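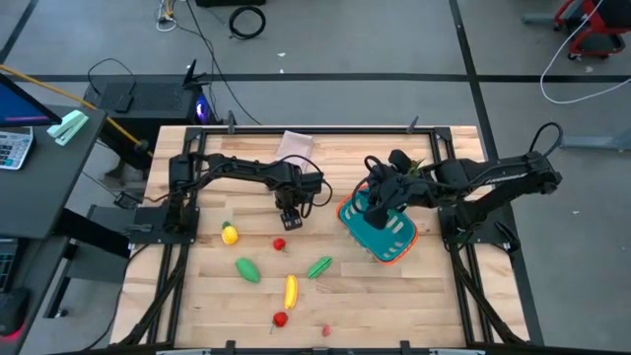

Regula Aebischer wrote in to ask whether play food needs washing at all if it only ever goes from the table to the basket and back again. Yes, it does! Hers had gone a bit tacky after a summer in the playroom, and a good wash brought it right back.

I love this job. It takes an afternoon at most, and the pretend greengrocer's is ready to open again by teatime.

What you need
A washing-up bowl
Mild washing-up liquid
An old soft toothbrush
2 clean tea towels
A basket for the finished fruit and veg

Step 1: Tip everything out
Spread the lot across a table so you can see every piece. Bananas and strawberries are quick. Pineapples are the fiddly ones, with all those grooves, so put them to one side for the toothbrush.

Step 2: Check for holes
Squeeze each hollow piece next to your cheek. If you feel a puff of air, wipe that one with a damp cloth and keep it out of the bowl (water gets in and is a pain to get out again).

Step 3: Wash
Warm water, a small squirt of liquid, a few pieces at a time. Go gently over painted stalks and leaves. Rinse under the tap.

Step 4: Dry
Roll everything in the first towel, then lay it out on the second overnight. Turn the pieces once before bed if you remember.

Step 5: Wash the basket too
I forgot this for years! Plastic ones can go straight in the bowl. Get right under the rim, where the crumbs collect.

Step 6: Put it all away
Heavy pieces first, small ones on top. Children love this bit, so call out a name and let them find it and drop it in.

I do ours in May and again in October. Next time I'll cover the felt vegetables from the Altham toy fair, which can't go in water.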